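4. Facilitação do comércio e custos de conformidade: resultados do inquérito

4.1 Enquadramento e amostra

A literatura sobre facilitação do comércio tem privilegiado a medição dos custos fronteiriços a partir de tempos médios de desalfandegamento. Esta opção deixa por explicar a componente documental, que precede a chegada da mercadoria à fronteira e recai de forma desigual sobre exportadores de dimensões diferentes. A presente secção analisa essa componente no corredor entre Porklow e Bustavach, em que vigora desde janeiro um regime de certificação de origem por autodeclaração.

O inquérito foi enviado a 2233 empresas com registo de exportação ativo nos dois territórios. Obtiveram-se 2144 respostas, das quais 418 provêm de empresas que exportaram pela primeira vez ao abrigo do novo regime. As restantes dispunham de experiência prévia com o certificado emitido por autoridade aduaneira, o que permite comparar os dois procedimentos dentro da mesma empresa. A unidade de observação é a declaração de exportação, agregada por capítulo pautal e por semestre.

Foram excluídas as operações de trânsito e as reexportações sem transformação. As mercadorias abrangidas por contingente foram tratadas à parte, dado que o preenchimento do contingente condiciona o momento da declaração e introduz um enviesamento que o modelo de base não corrige.

4.2 Origem das mercadorias e bens de equipamento

A regra de origem aplicável aos bens de equipamento combina dois critérios alternativos: mudança de posição pautal ou valor máximo de matérias não originárias. O segundo critério é o mais invocado pelas empresas da amostra, embora exija contabilidade de custos desagregada por componente. Nas máquinas compostas por subconjuntos de proveniência diversa (estrutura, acionamentos, eletrónica de comando, ferramenta terminal), a determinação do valor não originário depende da cadeia de fornecedores até ao segundo nível, e a declaração do fornecedor passa a ser o documento crítico do processo.
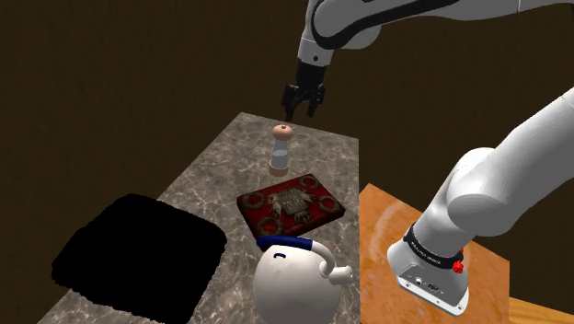 Figura 1a. Braço robótico branco e preto sobre bancada de mármore cinzento, imagem de simulação.

O critério do valor penaliza quem compra a eletrónica fora e faz a montagem em casa, e a autodeclaração não muda nada nisso, só transfere o risco para o exportador, observou um dos respondentes na pergunta aberta do questionário. A observação é compatível com os resultados quantitativos. Nas empresas que invocam o critério do valor, a passagem à autodeclaração reduz o tempo de emissão do documento, mas não reduz o tempo de recolha da prova que o sustenta. O efeito líquido é negativo e estatisticamente significativo apenas para empresas com sistema de gestão de custos integrado.

A especificação estimada inclui efeitos fixos de empresa e de capítulo pautal, com erros-padrão agrupados ao nível da empresa. A variável dependente é o logaritmo do custo documental por declaração, expresso em horas de trabalho administrativo. A utilização de custos monetários foi ponderada e rejeitada, por incorporar diferenças salariais entre os dois territórios alheias ao procedimento aduaneiro.

A plataforma Flullance, por intermédio da qual são submetidas as autodeclarações, regista a hora de abertura e de encerramento de cada processo. Este registo foi usado para validar as respostas ao inquérito. A correlação entre as duas medidas é elevada nos processos simples e mais fraca nos processos com vários fornecedores, em que parte do trabalho decorre fora da plataforma.

4.3 Heterogeneidade por dimensão e por destino

A decomposição por dimensão revela um padrão não monótono. As microempresas beneficiam do novo regime porque recorriam, na sua maioria, a despachantes externos para obter o certificado. As grandes empresas beneficiam por economia de escala na manutenção dos registos. Nas empresas de dimensão intermédia, o coeficiente não se distingue de zero em nenhuma das especificações.

O destino final tem igualmente relevância. As exportações encaminhadas para o porto de Tang estão sujeitas a controlo a posteriori num prazo de 12 meses, período durante o qual o exportador deve conservar a documentação de suporte em formato original. O custo de conservação não é captado pela variável dependente, pelo que as estimativas relativas a esse destino devem ser lidas como limite inferior.

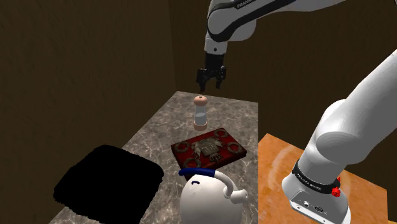 Figura 1b. Braço com a inscrição FRANKA e garra de dois dedos, imagem de simulação.

Falta saber se o controlo a posteriori é exercido de facto ou se existe apenas no texto do acordo, lê-se num dos comentários recebidos à versão preliminar, que sugeria ainda a inclusão da taxa efetiva de verificação como variável de controlo. A sugestão foi parcialmente acolhida. A taxa de verificação só é conhecida por estância aduaneira e por ano, o que impede a sua identificação em simultâneo com os efeitos fixos de semestre. Numa especificação alternativa, sem estes efeitos, o coeficiente da autodeclaração mantém o sinal e perde precisão.

4.4 Limitações

O período posterior à entrada em vigor do regime é curto e coincide com a renovação das licenças dos operadores económicos autorizados em Bustavach. Não é possível separar por completo os dois efeitos, embora a exclusão dos operadores autorizados não altere o sentido dos resultados. Os dados de Porklow não distinguem entre declarações corrigidas e declarações substituídas, tendo ambas sido contabilizadas como um único processo. A extensão da análise aos serviços associados à exportação de equipamento, designadamente instalação e manutenção, exigiria uma fonte distinta da declaração aduaneira.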